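September, evening

Up before six again. The rain had stopped, so I walked the long way to the bakery and got the seeded loaf, which was still warm when I cut it at home. Ate two slices standing up and then felt bad about it and made a real breakfast.

The main thing today was the marathon plan. I printed it out and stuck it to the side of the fridge. It goes up to 60 kilometers a week at the highest point, and I have never run more than forty in a week, so I am a little nervous about my left knee. Cornel says the knee will be fine if I stop running on the cambered side of the road. He has done this race twice and he talks about it the way other people talk about a bad winter.

Paid the entry fee at lunch. My number is 436. It came in the confirmation email with a map of the course and a list of what they hand out at the water stops. They have Prilline gels, which I haven't tried. I'll order a few and find out on a training run if my stomach can take them.
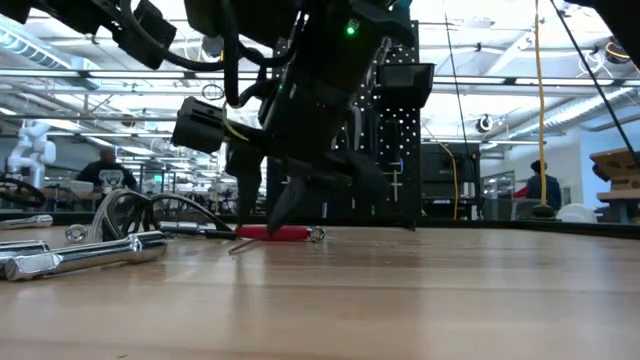
Ran at four. Out along the canal, over the second bridge, back past the allotments. The first mile felt stiff and the next three were good. There was a headwind on the way home and I let myself slow down, which the plan says is allowed on easy days. My socks were the thin gray ones and they rubbed at the heel, so those are going in the drawer for walking only.

Shafiq Pramanik called while I was stretching on the kitchen floor. He wants to sign up too but he hasn't run since spring. I told him to start with the half. He said he would think about it, and then he asked me how much I paid for my shoes - more than I admitted to him. His sister got a pair in the sale at Majumder for less than half that. I might go and look before the old ones wear through at the toe.

Dinner was rice with lentils and the last of the peppers. I made enough for tomorrow. I'm trying to eat more in the evening and less at eleven at night. So far I have managed it on two days out of six.
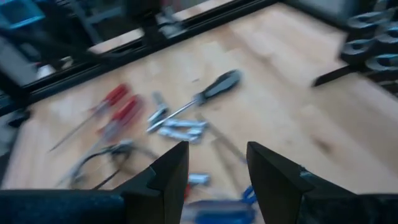
Two screwdrivers, red handles.

Legs are tired now but nothing hurts. I did the calf raises on the bottom stair and skipped the plank. Wrote the distance on the chart in pen and then saw I had put it in the wrong box, so it looks as if I ran on my rest day. Left it.

Tomorrow is easy again, then the hill session. Cornel wants to meet at the park gate at seven and I said yes before I thought about what time I'd have to eat. Need to wash the blue shirt, find the other glove and call Mom back. Bed by ten if I can.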